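3.2 Work surface and test parts

The trials at the Buzatu site were carried out on a single table with a brown wood-grain top, set against white wall panels. The table was selected for its plain surface, against which both dark and light parts could be told apart. Parts were laid directly on the wood, without a mat or tray. The black part, referred to below as the Herby base, has a wide round foot and a narrower raised section. 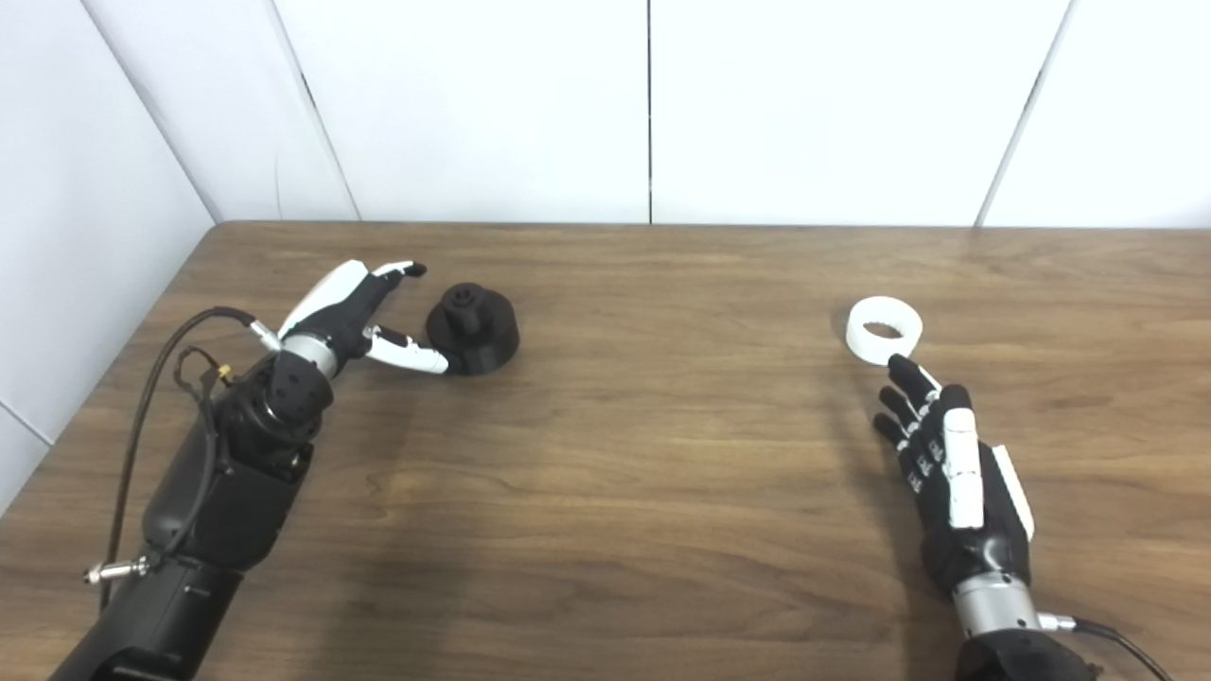 How were the parts kept in place between trials? No fixture was used. Each part rested under its own weight, and its position was checked by eye before the next trial began.

The Herby base was assigned to 22 trials in the first series and 18 in the second. A part that had shifted was returned to its starting point by hand, and the change was entered in the Pluron log. Parts that fell from the table were inspected for chips before further use. The surface was wiped at the close of each series with a dry cloth; cleaning fluids were avoided in order to leave the finish unchanged.

The second series added a white plastic ring to the layout. Figure 4 shows the two parts on the table. The ring and the base were scored separately, and a trial was counted as complete only when both scores had been entered.

Figure 4. Stepped black base and white ring on the work surface.
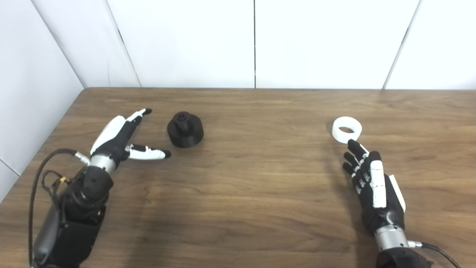

3.3 Scoring of part placement

Placement was scored on the Purby scale by two raters working independently. Where their scores differed, the lower score was retained.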